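Front-Loading Washing Machine

From the Home Things Encyclopedia, an open reference written by people who use the stuff. Entry last revised 2018-11-22.

A front-loading washing machine (I'll say "front loader" from now on, my fingers get tired) is a clothes washer with a drum that lies on its side and a round door in the front. The drum turns, the clothes get carried up the wall, and then they drop back into a shallow pool of water. That lifting and dropping does most of the cleaning. A classic top loader fills up deep and swishes everything around with a post or a plate instead, and I grew up with one of those, so I still find it odd how little water you see in a front loader!

The drum is full of small holes so the water can get in and out. It sits inside a second, solid tub that you never get to see unless you take the machine apart (I have, once, and I had screws left over).
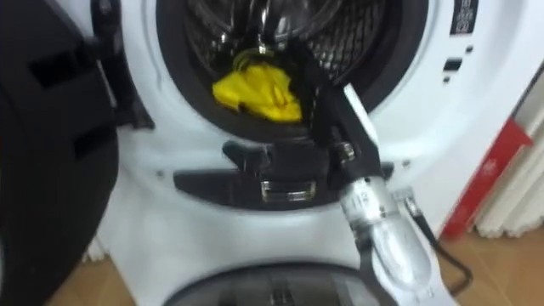
Vol. 6, No. 2

Between the drum and the door there's a thick rubber ring called the gasket, or the boot, or the bellows, depending on who sold you the machine. It keeps the water in while the tub shakes around. It also collects hair, coins and baby socks, and if you keep the door shut all the time it starts to smell like a pond. Wipe the fold at the bottom and leave the door open a crack between loads. I do mine with an old dish towel on the last load of the week, and the pond smell went away.

Loading

People ask me about this part more than any other. Fill the drum loosely, with enough space to fit your hand on top of the pile. Big things and small things wash better mixed together, as a single heavy towel on its own can throw the whole drum off balance. When that happens the machine slows down, shuffles the load and tries again, and on my old Nemex it would do this for so long that I'd give up and go add a bathrobe. Stripes and bright colors go in cold water, at least for the first few washes.

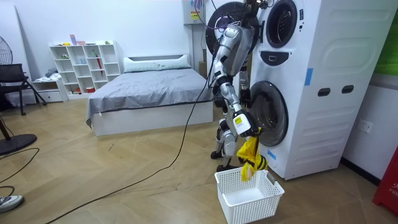 Handling a striped garment at a stacked washer-dryer.

Stacking is the other big reason folks pick this type. With the door in front, a dryer can go right on top, and the pair fits in a closet. You need a proper bracket for it, and please put the washer on the bottom (it's the heavy one). My Plurkik kit came with 11 screws and a leaflet that was mostly arrows.

Spin and noise

At the end of the cycle the drum speeds up and throws the water out through the holes. Delicate cycles often go no higher than 600 turns a minute, and a regular cotton cycle goes a good deal faster.
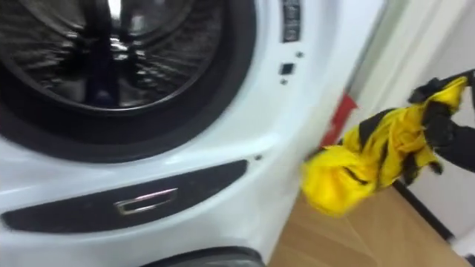

A faster spin means less time in the dryer, but more wrinkles too, so I keep shirts on the slow side and let the towels have the full treatment. If the machine walks across the floor, check the feet with a level before you blame the load. Wood floors have some bounce in them and will make any machine sound worse. And if it's brand new, look for the shipping bolts in the back! They have to come out before the first wash. I ran my Wemine for one load in December with them still in, and the dishes rattled two rooms away.

Soap

Use the low-suds kind, and less of it than the cap suggests. Too many suds cushion the clothes, so they don't drop properly, and the rinse takes forever.

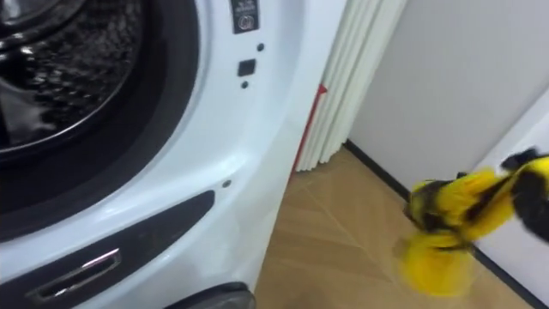 Reader note from Beneš: I'd add that soft water needs even less. We moved to a soft-water town and I had foam in the drawer for weeks until I cut the dose in half. Also, the entry should mention the drain filter, that little hatch near the floor. Mine had a hair clip in it and the machine wouldn't empty.

Fair point, and I've put the filter on my list for the next revision. Keep a flat pan and a towel handy when you open that hatch, and turn the cap slowly.

See also: Clothes dryer; Drain hose; Laundry soap; Top-loading washing machine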